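Do I need a ticket for the Burkthorpe campus debate?

Yep, but it's free! Grab one at the student union desk and bring your ID. I've got 3000 seats to fill, so please bring your roommates too.

Can I hold up a sign?

Sure, outside the hall. Inside, I have to ask you to leave it at the door.

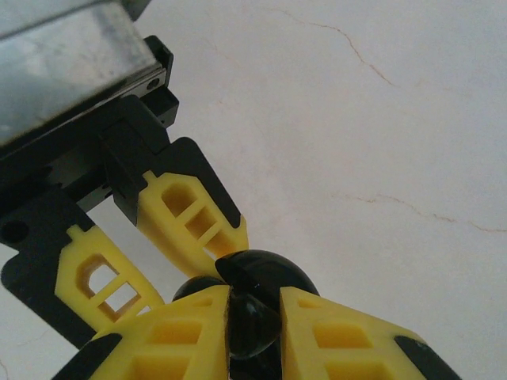
Can I ask a question?

You can! There's an open mic for the last 30 minutes, and each person gets one turn. Stuck? Find me, Eleni Gashi, by the stage.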